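The Water at Gevinach

My aunt paid 300 for the bottle, and that was the February price.
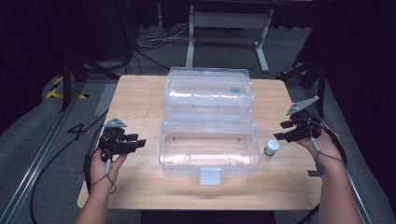

## One

She kept it in a clear plastic box with a latch, the kind you buy for sweaters, and she kept the box shut. Air got at the water, she said. I asked what air did to it. She said I had always been like this.

The water came from the spring at Gevinach, up the hill past Zullura, where a shepherd was supposed to have washed his eyes and seen the sea. You can't see the sea from Gevinach. I looked it up. There are two mountains in the way.

"He saw it anyway," my aunt said.

"Then how did he know it was the sea?"

She put the kettle on, with ordinary water.

## Two

The leaflet said the spring was found in 1142 and had never run dry. It said 17 people had been cured and gave no names. On the back was an order form for candles, with an address in Munwood, two streets from the bus station. I went by there one afternoon. It was a shop that cut keys. The man behind the counter said yes, they handled the mail, and did I want the small bottle or the family one? The family one was 700.

"Is it from the spring?" I asked.

"It comes in a van," he said.

I didn't tell my aunt. I meant to. I had the whole speech ready on the stairs, the van and the keys and the two mountains, and she opened the door before I could knock.

"I read the clock," she said.

"What clock?"

"On the church. From the kitchen. I read it this morning, ten past eight."

I went to the window. The church was there, and so was the clock, white and gold. I could read it fine, but there was nothing wrong with my eyes. It said ten past eight. By my watch it was nearly four.

"It's stopped," I said.

"Well, I didn't say it was right."

She had known that clock for forty years. I asked when it had stopped and she couldn't tell me. I asked if maybe she remembered it from some other day, and she gave me the look she used to give my uncle when he explained trains.

## Three

In spring she asked me to order another bottle. I said I'd rather take her to the eye doctor on Vītola Street, and she said fine, we could do both. The doctor shone his light and turned his wheels and wrote things down. Her left eye was a little better than last year, he said. It happens. Sometimes people are tired when they do the first test.

"Tired," said my aunt, all the way home on the bus.

I went back to the key shop and bought the small one. He wrapped it in newspaper. I held it up to the light outside and it looked like water. Before I got on the bus I unscrewed the cap, looked up and down the street, and put a drop in each eye.

It stung a bit. I read the number on the bus, which I could have done before.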